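Jakab household collection: where we're up to
January 5, 2018

Hi all at Zudeo,

You asked for something short before the next payment goes out, so I'll skip the background and get to it.

We've now got 1160 recordings in the bank, and 810 of those have been checked and labelled. The rest are sitting in the queue because I let the checking slide over the break - my fault, and I'm catching up at 30 a day.

Kitchens are where most of the effort has gone. We're in 4 homes now, all of them lived in, and I'm really pleased with how different they are from the tidy bench we started on at Vandutar! People have their own mats and their own spoons, and the stove is never in the same spot twice. The small stuff is still the hardest. Chopsticks are a pain (they roll, they cross over each other, and the labellers can't always agree on which one was picked up), so I've rewritten that part of the labelling guide and will send it over once I've tried it on a fresh batch.

Clear plastic is the other headache. The first model we trained at Peltton does well with bowls and badly with see-through tubs and cups, especially on a busy pattern. I'd like to spend a good part of January on just that, with more mats and more colours under the same few objects.

Money is fine. We're a bit under on travel and a bit over on storage, and I'd like to move the difference across if you're happy with that. I'd also like a second set of jaw pads, as the first ones are getting a lot of use.

Let me know about the storage money when you can - I need to order drives soon. 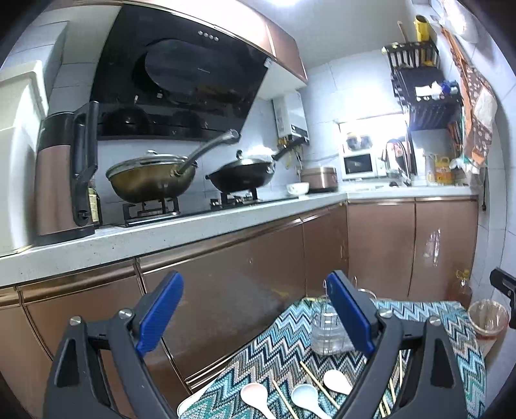 Kitchen collection: spoons, chopsticks and a clear container on the zigzag mat.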